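Can a machine make the bed yet?
Household automation – an interview
14/07/2025

The engineer who runs the textile handling group at Doltthorpe asked at the outset that the word "solved" be kept out of any headline. The group has been working on bedding and laundry since February of last year, first as a side task to shop-floor bagging and now as its main line. We spoke for a little over an hour, mostly about duvets.

The starting point was a plain question: can a machine do the chores in an ordinary bedroom? The answer was a qualified no. "It can do pieces of them. Take a garment off a bed, put it in a bin, pull a cover toward the headboard. Each of those is a task with a pass rate. A chore is all of them in a row, in a room that wasn't set up for you, and the pass rates multiply."

The arithmetic is unkind. A step that works nine times in ten sounds respectable, the engineer said, until seven such steps are chained, at which point the whole sequence finishes less than half the time. Most published results are for single steps.

The group collects its demonstrations by hand. A person carries a two-fingered gripper with a camera mounted behind it and does the work with that instead of with fingers. The recordings are then used to train a policy for an arm fitted with the same jaws. The current set holds 3,458 demonstrations, of which 363 were set aside for testing and never used in training.
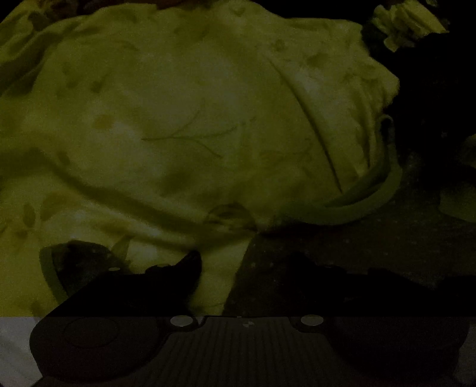 Cloth is the hard case because it has no fixed shape to look for. "A mug has a handle. You find the handle and you have a pretty good idea where the rest of the mug is. With a duvet, you see a ridge and you don't know whether it's an edge or just a fold. Grab a fold and pull, and you get a tent in the middle of the bed. Grab a real edge and the rest tends to follow."

Edge finding therefore takes up most of the group's time. A hem seen straight on is easy. A hem that has rolled under itself is not, and printed fabric makes things worse, as a thin line in the pattern can look to the software a good deal like a crease. The engineer would not give a figure for printed covers, saying only that plain white sheets flatter everybody's numbers.

I asked whether better cameras would fix it. "Some of it. Touch would fix more. A person feels one layer or two between finger and thumb without thinking. Our jaws report how far apart they are, and that's it. Two layers of thin sheet and one layer of something thick can read the same."

The second difficulty is what lies on top of the bedding. Before a bed can be made it has to be cleared, and that means deciding which cloth belongs to the bed and which does not.
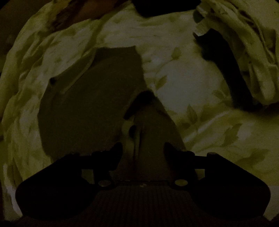
"Dark clothes in a dim room are where we lose the most," the engineer said. "The outline goes. You can't tell a sock from a shadow, and the policy will happily close on the shadow. That's harmless, but it costs time. Closing on the sock and the duvet together is the bad one – now you're dragging the bed into the hamper."

The remedy so far is slow and mechanical. The arm lifts the item a few inches, stops, and checks whether anything else has risen with it. If so, it lets go and tries from another side. The check helped, but it pushed the median time for clearing and straightening one bed to 24 minutes. A person takes perhaps two.

Light is treated as a variable to be recorded and not tidied away. Early sessions were all done with the overheads on, and the policy trained on them did badly in evening conditions. The group now collects with curtains drawn and lamps off as well.
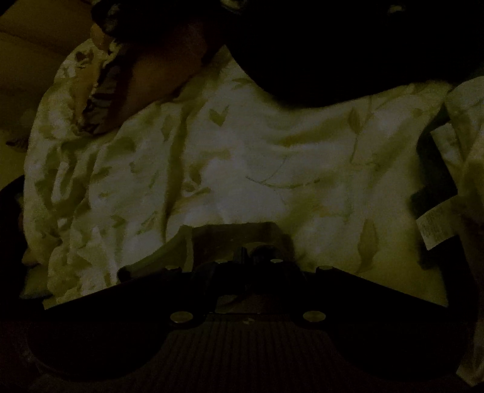 Leaf-print duvet in low light, with darker fabrics around it.

Shop-floor work came up several times by way of comparison. At the Bisham plant, a related system feeds flat towels into a folder, and the engineer considers that job finished in the ordinary commercial sense. The towels are one size, they arrive on a belt, and the lamp is always in the same place. "Give me that at home and I'll make your bed. But then you've built a factory around your mattress."

Kinnear, which supplies the jaws, has a softer fingertip in trial. It grips thin sheets better and wears out faster: the pads last roughly 40 hours before they begin to slip. Fesolon, the group's other partner, handles the data side and has asked for more failed attempts to be kept on file. The engineer agrees with the request and said that early on the failures were simply deleted, a decision now regretted.

On dates, there was little to be had. Clearing clothes from a bed, unattended and in a room the machine has not seen before, was described as plausible within a few years if speed is not important. Changing a duvet cover was put in a different category. "I don't have a plan for the cover. Getting the corners in is two hands, both arms up to the elbow, and a lot of shaking. We tried it on paper and stopped."

The next round of tests will use fitted sheets. The engineer expects the first three corners to go well.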